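实验记录 第39号
2023年7月12日
课题:薄膜提袋装填与桌面物品整理
记录:Inger Ásgeirsdóttir
复核:Hanne Hviid
地点:Þórarinsdóttir 楼一层工作间,长桌

一、本日安排

本日继续进行提袋装填项目,对象为半透明白色薄塑料提袋及金属光泽软包装。上一号记录中遗留的两项事项一并处理:其一,袋口折边的记录方式不统一;其二,物品归位后缺少对照清单。桌面布置按六月商定的办法执行,桌面中部留作操作区,非当次使用的物品放在远端。

提袋由 Brutham 供货,到货总数2,254只,入库时逐只展平检查,可用者1,976只。其余因提手粘连或底部封边不齐,另行装箱,箱外标注“退换待定”,不得混入操作用袋。退换事宜由 Hviid 与供方联系,目前尚无答复。本组每次领用200只,领用后在柜门内侧的登记表签字。七月初有两次领用未签字,已补登,今后请当场登记。

二、材料状态

提袋在叠放状态下容易相互吸附,取用时往往一次带起两只。处理办法沿用旧例:先捻开提手部位,确认为单只,再行展开。展开后袋身有明显褶皱属正常现象,无须抚平。前几次记录中曾有人将褶皱列为“缺陷”,本组讨论后认为不妥,褶皱一栏自本号起改称“袋身状态”,填写“平整”“有皱”“严重折叠”三种之一。

软包装选用洋红色一种。此前试用过银色软包装,隔着半透明袋身观察时与袋面反光混在一处,位置难以判断;洋红色隔袋仍可辨认,便于核对包装在袋内的朝向。软包装表面反光较强,揉皱后亮处分散,核对时应以颜色边界为准,不以亮处为准。包装反复使用后边角发软,挺度下降,装填手感与新品有差别。每件包装的使用次数写在登记表备注栏,不写在包装上。

三、装填步骤

(1)取单只提袋置于桌面中部,袋口朝向按当次任务单。
(2)将两侧提手向外分开,使袋口露出。提手未分开即装填的,提手常被一并压入袋内,事后取出费时。
(3)将软包装送入袋内,至袋身中下部为止。
(4)检查袋口上沿有无折叠、堆聚,并据实填写。
(5)需要更换物品时,先取出原有软包装,再放入下一件,不在袋内叠放。
(6)任务结束,提袋单独收集,软包装放回浅盘,桌面物品归位。

第(4)项是目前差异最大的一项。袋口上沿受力后极易向内翻折,形成一道窄边,翻折部分与袋身重叠,厚度增加,看上去比别处更白。Ásgeirsdóttir 认为应将“翻折”与“堆聚”分列:前者边沿仍为一条完整的线,后者边沿已收拢成团。Hviid 认为两者常同时出现,分列后填写者难以取舍。经商议,两项均予保留,允许同时勾选,试行至八月,届时视填写情况再定。
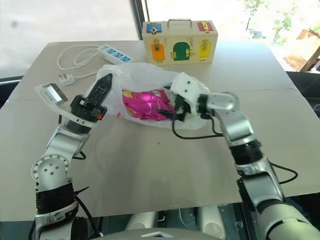 关于袋口的保持,另有一点须记入。薄膜本身没有支撑力,袋口张开后若不加扶持,会自行塌落,上层膜覆在下层膜上,再次分开时须重新寻找边沿。现行做法要求装填期间始终有一侧边沿受到扶持,直至物品完全进入袋内。扶持位置宜靠近提手根部,此处膜层较厚,不易拉伸变形。若扶持位置落在袋口正中,边沿容易被拉长,拉长后的提袋不再用于后续装填,计入损耗。

四、桌面与周边物品

米色桌面面积较大,白色提袋置于其上对比偏弱,提手尤其不易看清。曾有提议在操作区加铺深色垫布,试铺后发现垫布随提袋移动,且布边容易卷起,故未采用。桌面维持原状,任务开始前用干布擦拭一遍,不使用带香味的清洁剂,残留物会使薄膜粘附桌面。

浅色木制玩具锁盒仍放在桌面远端。该锁盒属于 Treltitard 开合练习所用物品,顶部装有金属提手,搬动时应提握提手,不得推拖盒身,以免划伤桌面。锁盒上的小件请在归还前全部复位。如装填任务需要更大的空间,可将锁盒移至侧柜第二层,用后放回远端原位,并在清单上注明移动时间。上月曾有一次移至侧柜后未放回,下一组在库房寻找良久,特此提醒。

五、归位清单(自本号起附于任务单背面)

未使用提袋:平放,提手同向,上压薄板
已使用提袋:放入收集袋,不与未使用者混放
软包装:放回浅盘,不折叠,不压重物
木制玩具锁盒:桌面远端,提手朝上
登记表:柜门内侧
干布:挂于桌侧挂钩,潮湿者更换

清单由当次任务记录人填写,复核人签字。仅一人在场时,复核栏留空,由次日第一位到岗者补核,不得由记录人代签。

六、问题与意见

1. 任务单中“袋内位置”一栏目前仅有“左”“中”“右”,缺少深浅方向的描述。软包装停在袋口附近与落至袋底,在表上无从区分。拟增加“近口”“居中”“近底”三档,由 Ásgeirsdóttir 修改表格,下次领用前分发。

2. Sikness 来函询问可否改用较厚的提袋。较厚者袋口挺直,装填确较省力,但本项目关注的正是薄膜提袋的装填情形,更换后前期记录失去可比性。建议答复暂不更换,可另立条目进行小批量对照。

3. 软包装的揉皱程度目前凭记录人主观判断。Hviid 建议备一件样品,封存于透明盒内,供填写时比照。样品尚未选定。

4. 工作间午后光照变化明显,靠窗一侧提袋反光增强,请在任务单右上角注明窗帘开合情况。

七、待办

更新任务单表格(Ásgeirsdóttir)
催询供方退换事宜(Hviid)
选定软包装比照样品(两人共同)
起草致 Sikness 的答复,经复核后发出
清点收集袋内已使用提袋,数量并入月末损耗表

本号记录原件存于工作间文件柜,复印件一份送库房备查。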